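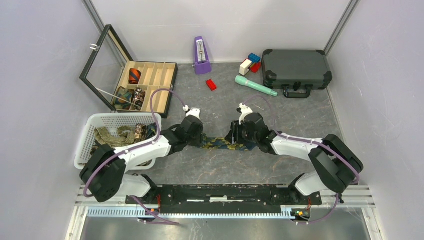
4.2 Rolled storage in compartment boxes

The second storage method in the study was rolling. Ties from the Holtaria collection had until then been kept on hangers or folded flat in drawers, and both methods had left marks. Hanging pulled the knitted and bias-cut ties out of length. Folding left a hard line across the wide blade, usually at the midpoint, and on the printed silks the line could still be seen after weeks of rest on a flat surface. Rolling avoids a single sharp bend, but it puts the narrow end under more tension than the wide end, and the result depends a good deal on how the tie is laid out beforehand.

The collection held 484 ties at the time of the work. Most were woven or printed silk, with smaller groups in polyester, wool and cotton. Ties with loose linings or broken slip stitches were set aside and kept flat, as described in Section 4.1. Scarves and pocket squares stored with the ties were left out of the counts.

Each tie was first stretched out on a clear, level surface and checked along its full length. The two ends were held apart with just enough pull to take out the slack. Stronger pull was avoided, as it shifts the lining against the shell and the tie then twists when it is let go. Twists were taken out from the neck section toward the ends. Deep creases were noted on the record sheet and left alone. No steam was used at this stage, and ties that needed it were handled later as a separate group.

After checking, the tie was folded once at the neck, so that the two blades lay one over the other with the seams facing in, and rolled from the fold toward the tips. The roll was kept loose enough for a finger to pass through the center. It was then placed in its compartment with the outer tip tucked under, so that the weight of the roll kept it closed. No pins, bands or clips were used. Bands had been tried in May on a small group of wool ties and had left a waist in the roll that showed when the tie was opened. 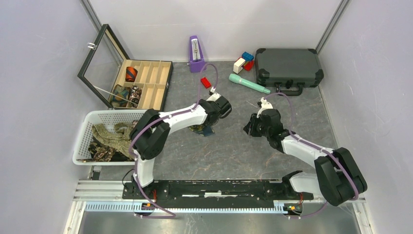

The compartments also made it easier to find a given tie. In a drawer, folded ties are stacked and the lower ones have to be uncovered before they can be seen. In a box divided into rows, every roll shows part of its pattern from the top, and striped and spotted ties can be told apart at a glance. Plain ties were harder. Two dark blue rolls side by side look much the same, and for these a paper slip with the record number was put in the compartment under the roll.

The wooden box in Figure 3 has a glass lid, shown propped open. A lid of this kind lets the contents be checked without opening the box, but it also lets in light, and boxes with glass lids were therefore kept in a closed cabinet between sessions. The wood was a second concern. Bare wood can give off acids that yellow pale silk, and white and cream ties were wrapped in unbuffered tissue before being rolled. The darker ties were placed in the compartments without wrapping.

A basket was kept beside the work surface for pieces waiting to be sorted. Plastic baskets with slotted sides were light and easy to clean, but soft fabric tended to crumple in them, and a tie left at the bottom could pick up a new crease before it was ever rolled. We advise using a basket only for short holding and taking it down to empty at the end of each session.

Handling was logged throughout. The log for the rolled group ran to 1412 entries, of which 943 were for a tie being taken out and put back. The remaining entries were for checks made without lifting the roll. Nine ties were moved back to flat storage during the study. Most of these were heavy wool ties whose rolls were too thick for the compartment and pressed against the dividers. The others were narrow silk ties that would not stay closed.

S. Toledo assessed the creases under raking light, using the scale given in Section 3. Ties were unrolled, left flat overnight and scored the next morning. Curl at the tips was scored separately from creasing, as it had mostly gone by the time of scoring and was not thought to be damage. Where a tie had an older fold line from drawer storage, only new marks were counted. The scores for all three methods are compared in Section 5, and the record sheet is given in Appendix B.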